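Community Help > Food & Drink > Hosting

How do I keep drinks cold (and hot) at an outdoor lunch with no power?

Posted by Marnie_in_the_valley

Hi all! I'm putting on a long lunch in the field behind our place for my parents' anniversary and I've gotten myself into a bit of a knot over drinks. The food is fine, it's mostly cold salads and bread and my aunt's ham, and I could do that part in my sleep. But there's no power out there (the nearest outlet is in the barn, 127 feet away, and my husband has vetoed the extension cord because of the sprinklers) and people will be there from late morning until it gets dark.

What I want is iced tea, lemonade, plain water, and then coffee later on with the cake. Last time we did something like this, back in June, the ice was gone before we'd even sat down and the lemonade tasted like it had been rained on. I have one good cooler, a Gikel, the big one with the wheels, and a borrowed drinks dispenser with a spigot that drips. No urn. I don't really want to spend a fortune either.

Also, do I put ice in the pitchers, or in the cups, or just keep everything in the cooler and hope? My mother says one thing and my mother-in-law says the other, so I'd love a neutral party!

Hamish Dunstan
replied 29 Oct 2024

Oh, I love these lunches, and you're closer to sorted than you think. I did one for my brother's retirement and made every mistake going, so you can have the benefit of that.

Start the night before. Chill everything you're going to serve, and I mean really chill it, back of the fridge overnight. Ice is great at keeping a cold drink cold and pretty hopeless at cooling down a warm one, and I'd bet that's where your June ice went. If you have freezer space, fill a few old juice bottles with water (leave room at the top or they'll split) and freeze them solid. Those go in the bottom of the Gikel. They last for hours longer than loose cubes and you can drink them at the end of the day.

Then split your cooler duties. One cooler for drinks, which gets opened constantly, and a second one just for ice, which gets opened as little as possible. The ice one can be cheap. Mine's an old Rerkine with a cracked handle and it does fine with a bath towel folded over the top and the whole thing shoved under a tree. Move it when the shade moves! I forgot, and came back to soup.

For the lemonade, I side with whichever mother said to put ice in the cups. Pitchers with ice in them go watery on a warm day, especially once they've been sitting out in the middle of the table for a while. If you like the look of something floating around in there, freeze some of the lemonade itself in muffin tins the day before and use those.

Coffee is easier. Two big vacuum flasks, filled with boiling water first and left to sit for ten minutes, then emptied and filled with coffee right up to the neck. I've used a Bukhari for years and it was still properly hot at cake time, five hours on. Don't put the milk in, keep that in the drinks cooler in a jar with a lid.

Oh, and the dripping spigot: take it off, flip the rubber washer over and hand-tighten it again from the inside. If it still drips, a new washer from the hardware store costs next to nothing. Test it with water in the sink first, please. 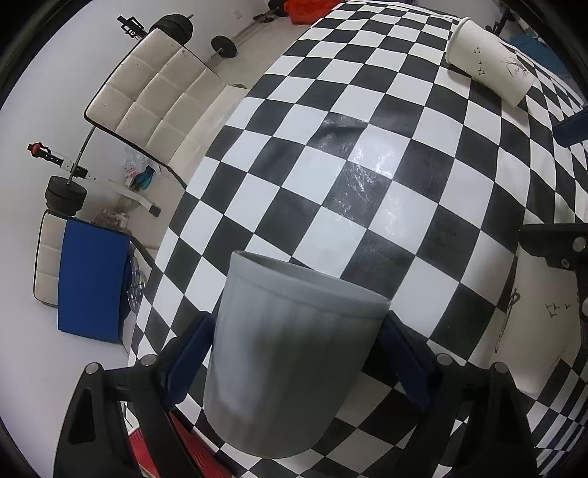 How much ice should I get per person for a whole afternoon?

Plan on a pound and a half each, and go up to 2 pounds if it's going to be hot or you're filling coolers with it as well. Buy it as late in the morning as you can stand to, and drain off the meltwater only if it's getting into the food.

Anyway, have a wonderful day, and happy anniversary to your folks!

pelican471

just get bags of ice from the gas station and send somebody back for more at 2. thats what we always do. never had a problem

Tansy B.

Agree with nearly everything Hamish said, except I'd skip the dispenser completely. Ours sprang a leak partway through a baby shower and we lost most of the tea into the grass. Pitchers with a clean dish towel over them (wasps!!) have been much less trouble. I also make the tea double strength, so it can take a bit of melting ice without going thin.

One thing on the coffee, if you only have one flask, do decaf in a regular teapot and wrap it in a towel. Not many people ask for it and it only has to last twenty minutes. My Skornon flask leaks if you lay it down in the car, so keep yours standing up on the way out to the field.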